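Keep the Repair Counter Open
Opinion | Camdale Public Affairs Review
2019-05-09

The town of Camdale is considering whether to close the repair counter at the Whiteley branch library at the end of September. The case for closing it rests on use. The counter is open two afternoons a week, it takes up floor space near the entrance, and on some days few residents come to it. This publication believes the counter should be kept, and that the measure being applied to it is the wrong one.

A public library has always lent more than books. It lends a warm room, a desk, a printer, and the time of a person who knows where to look. A counter where a resident may bring a lamp or a toaster belongs to the same tradition. The cost of replacing a small appliance is modest to a household with savings. To a household without them, it can mean a month of going without.

The town's own review compares the counter with the children's reading hour, which draws more people. The comparison is not a fair one. A reading hour serves a group at once and is meant to. A repair takes one bench, one object and one visitor, and may run to the end of the afternoon. If the same test were put to the reference desk, that desk would have been gone for years.

There is also the matter of what residents learn. Most objects in a modern home are closed to the people who own them. The cover is shaped so that the eye passes over it, and the fastener, if there is one, is set down in a recess. A person who has once taken such a cover off, with help, is less likely to discard the next thing that stops.
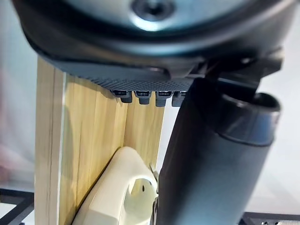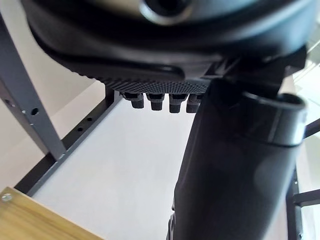
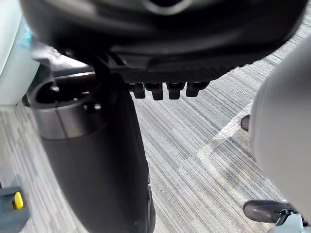 Dark housings, each with a row of four short projections on the underside.

Opponents raise the question of safety, and it deserves a serious answer. The counter does not accept microwave ovens, gas equipment or anything with a damaged battery. Those rules should stay. They should also be posted at the door, where at present a visitor finds only the opening hours. Liability can be handled with a signed form, as it is at the Tivberg branch, where a similar counter has been open for 10 years.

The sum involved is small. The counter costs less to run than the parking study approved last winter, and the bench and tools are already paid for. Closing it would free 17 square feet of floor, for which no other use has been proposed.

We ask the town to keep the counter open for a further two years, to move one of its afternoons to an evening so that working residents may use it, and to report on repairs completed as well as visitors received. Written comments on the proposal may be left at any branch desk and will be accepted for 30 days.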